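CHAPTER 4

A Morning at the Open Day: Learning to Watch a Machine

What you will meet in this chapter

4.1 Why firms open their doors
4.2 The work cell and its parts
4.3 Two arms, one table
4.4 Asking useful questions on a visit
4.5 Writing it up

Key terms: work cell, reach, end effector, base mounting, cycle, fault, recovery

Most people meet their first industrial robot in a crowd. It is a Saturday, or a school day with the school left out of it, and there is a queue, a paper cup of orange squash and a sticker with your name spelt nearly right. Somewhere near the front a machine is doing something small with great care. You can see the back of a coat.

This chapter takes that visit as its subject. It was written after one of the authors spent a day at the Wurkell works, where a hall normally given over to packing had been turned into a run of 13 demonstration stands. The visitors' leaflet promised "the future of handling". It also promised parking.

By the time you finish the chapter you should be able to stand in front of a robot cell you have never seen before and say what the main parts are, how far each arm is likely to reach, and where the trouble will probably start. You should also be able to ask a question that gets more than a brochure in reply. This last skill is the hardest and takes up all of section 4.4.
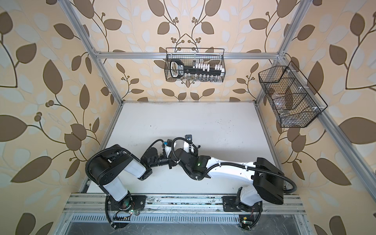

Wurkell, 1 September 2021

The stand called Staltus drew the longest queue of the day, and the wallpaper may have had something to do with it. Visitors who had walked past plain grey machinery without slowing down stopped dead for large brown leaves. An engineer from a neighbouring stand was heard to say that she had spent two years on her gripper and should have spent them on her curtains.

Look past the leaves and there is a good deal to learn. Start with the bases. Both arms are bolted to one metal rail along the front edge of the table, so neither can shuffle along to help itself when a job is awkward. Everything they do has to be done from there. Now follow each arm from its base to its gripper. The upper part climbs, there is a bulky joint, and then the forearm comes in across the table towards its partner. The two grippers come close to meeting near the middle, and it is in this shared patch that the interesting problems live.

An arm working alone has only the furniture to hit. Give it a partner and each must be somewhere the other is not, at every moment, while both are trying to get to the same place. Anyone who has made a bed with a relative will know the difficulty. We return to it in section 4.3, with diagrams and without the relative.

Notice also the storage. The wire baskets are up on the walls, well above the level at which the arms are held, which leaves the tabletop clear. The price is a longer lift whenever something is wanted from a basket, and a long lift gives a gripper more time to change its mind. Designers make this sort of bargain constantly. Very few of them mention it on the stand unless asked.

The demonstrators at Staltus were asked, mostly, whether the arms could make tea. The author kept a tally: 58 questions were put in the course of the morning, and tea led comfortably. Cost came second. One small boy wanted to know what the robots did at night, and was given the best answer of the day, which was "they wait for us to find the fault".

Faults deserve a word before we go on. A demonstration is a performance, and like any performance it has been rehearsed on the pieces that go well. The Pyo stand, two along, ran its sorting routine without a hitch until shortly before lunch, when it stopped. The crowd drifted off in the direction of the sandwiches. Those who stayed saw two people open a laptop, read a log, move one part by the width of a finger and start again. They learned more in those ten minutes than the rest of us did all morning - and had to make do with egg and cress.

So stay when the machine stops. Write down what it was doing, what the staff looked at first, and how it was brought back to work. Engineers call this last step recovery, and a cell that recovers quickly can be worth more than one that is quick in the first place.

Before you read on

1. Think of a job at home that needs two hands. Which hand holds and which hand works? Do they ever swap?

2. Sketch a table with two arms fixed along one edge. Shade the area you think both could reach. Keep the sketch, as you will correct it in section 4.3.

3. The Skavisix leaflet, reprinted at the end of the chapter, claims 2,000 cycles without a stop. Write down two things you would want to know before believing it.

4.1 Why firms open their doors

An open day costs a firm a day's work, a hall and a great many biscuits. Firms are not known for giving any of these away, so it is fair to ask what they get in return.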